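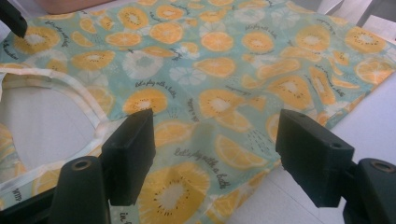
Kerstin Dreßler wrote back after reading the last draft of this section to ask why we make people start with cloth at all, when a block or a cup would be so much kinder to a beginner, and whether she could skip straight to section 5. It's a fair thing to ask, and I've moved the answer up to the front because of her. The Clukilach study is about how a learned policy handles things that change shape when you touch them. A block tells you very little about that. A piece of fabric with a curved opening and a bound edge tells you a great deal, and it tells you right away. So please don't skip, Kerstin!

4. Recording cloth demonstrations with the hand-held gripper

Before you begin, make sure you have finished the finger calibration in section 3 and that the grip width reads zero when the fingers are fully closed. If it doesn't, go back and repeat it now. Mareike Ostermann once spent a whole afternoon recording with an offset she hadn't noticed, and every one of those demonstrations had to be thrown out.

4.1 Laying out the fabric

1. Wipe down the table and let it dry completely.

2. Lay the fabric with the printed side up and smooth it outward from the middle with the flat of your hand. It doesn't have to be perfect. A few soft ripples are fine, and we like to have some in the data.

3. Turn the piece so that the neck opening is to your left as you hold the gripper. Once you have recorded the first batch in this position, you'll rotate it (see 4.3).

4. Check that you can see bare table along at least one outside edge. The tracker we use in the Lurkico software finds its bearings more easily when it has both print and plain surface to look at.

Note: Busy prints are welcome. We compared a plain white cotton with patterned pieces in the April trials, and the position estimate drifted noticeably less over the patterned ones, most likely on account of all the small corners and letters it could hold on to. What we try to avoid is a plain cloth on a table of the same color.

4.2 Recording one demonstration

1. Hold the gripper over the fabric with the fingers open and the tips just above the cloth. Keep still for 4 seconds so the tracker can settle.

2. Press the start button and wait for the tone.

3. Lower the tips slowly until you feel the table through the cloth — you want a light touch, about the pressure you'd use to pick up a crumb.

4. Close the fingers so that a small fold rises between them. If the fabric slides away without folding, open up, lift, and try once more within the same recording. Recoveries like this are useful to us, so please leave them in.

5. Lift, carry the fold toward the far edge, lower it, and open the fingers.

6. Raise the gripper clear of the cloth and press stop.

Caution: Never drag closed fingers along the binding of the neck opening. The stitches can catch on a finger, and a hard pull will loosen the mounting screws.

Caution: Keep your free hand out of view while you record. If you have to steady the cloth, stop, discard the recording, and begin again.

4.3 How many, and in what order

Record 30 demonstrations in the first position, then rotate the fabric a quarter turn and record 30 more. Keep going until you have 300 for the piece. After every 10, pick the cloth up, shake it out and lay it down fresh, so the ripples don't fall in the same places each time.

I know this sounds like a lot, and your wrist will certainly have an opinion by the second hour. Take breaks. Alun Owen found that when he was tired his closing speed crept up, and the policy trained on those late recordings copied him faithfully and snatched at the cloth. We would much sooner have your work spread over several days.

4.4 Checking before you upload

1. Open the batch in Lurkico and play every tenth recording from beginning to end.

2. Look at the grip width curve. You should see one clear closing and one clear opening, or two of each where there was a second try.

3. Mark anything with a broken track as "hold" and leave it in the folder. Heike Kröger goes through the held ones herself and can often rescue them.

4. Upload the batch to the Grellwood server and write the fabric name in the log.

Last revised Aug 20, 2026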